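Brisden Home Forum > Ceilings and Lighting

Yellow glow from grid panel, change it or leave it?

mossgate40
We took over a workroom with a lit grid panel and the light is very yellow. I'd like it closer to white for detail work. I was quoted 1370 to pull everything and put in flat LED units from Hivmont. Seems steep to me. Has anyone done it for less?

plainjoist
Hard to say anything without knowing how yellow it is.

mossgate40

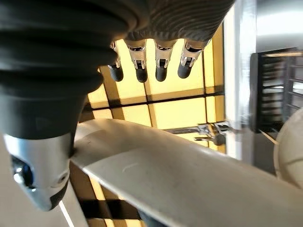 Pale yellow in the middle, more amber toward the edges.

plainjoist
I'd try new tubes first, if it's tubes in there. Ours went from yellow to white for 40 bucks and an hour on a ladder.

tin_rafter
Disagree. Old diffusers go yellow and new tubes won't fix that. Pull one out and hold it next to a sheet of white paper. I replaced mine with Tristus sheets, 163 for the lot, and kept the grid.

plainjoist
Could be the diffusers. Tubes are still the cheaper thing to try.

kettlerow
I'd leave it. Warm light is easier on the eyes and you can put a white task lamp on the bench. The dark strips would bother me more than the color.

mossgate40
The strips are fine with me. I have 2 spare tubes in the closet, so I'll swap those in and do the paper test while I'm up there.

tin_rafter
Turn off the breaker first. Let us know what the paper looks like.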